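Snack Box Program, Progress Report to the Korora Fund
Submitted by Tineke Van den Broek, Stonton Neighborhood House
09/02/2025

Dear friends at Korora,

Thank you again for your patience while I pulled this together. I had meant to write in March, and then the spring got away from me, so you are getting a longer letter than you bargained for (my apologies to whoever has to file it!).

The snack table is where most of your grant ends up in one way or another, so I will start there. 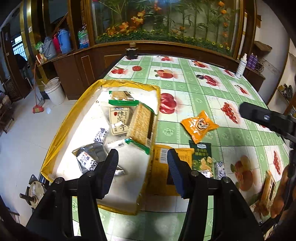
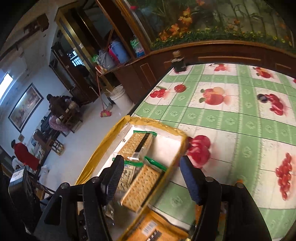 Crackers and other packaged snacks at the sorting table, on the fruit-print cloth.

Since the last report we have sent out 225 boxes to older neighbors who don't get to the shops easily. Our goal for the full year is still 100 more than that, and I feel good about reaching it. We now have 47 households on the regular list, and a few more ask to join every time the newsletter goes around.

The biggest change is in what we buy. Many of our neighbors told us they wanted the snacks they grew up with, so we moved a good part of the budget to rice crackers, puffed grain bars and plain square biscuits. Everything is individually wrapped, which makes it easy to share with a visitor or tuck into a coat pocket. I can't tell you how many nice phone calls we have had about the rice crackers alone.

Packing goes faster too. We tape the rims of the boxes now, after one too many paper cuts, and the bright tape makes them easy to spot on a crowded shelf. We still need a better way to check dates, and I would like to try a simple sheet kept with each delivery from Nallico, our supplier.

On money, we have spent around 72 percent of the grant. The one overrun was delivery, when the Mac Giolla van was off the road and we had to pay for rides. That is settled now, and the receipts are in the folder I mailed you.

Next we plan to add a softer choice for people who have trouble chewing, and to ask each household what they would rather leave out. I will send you the answers once they are in.

With warm thanks,
Tineke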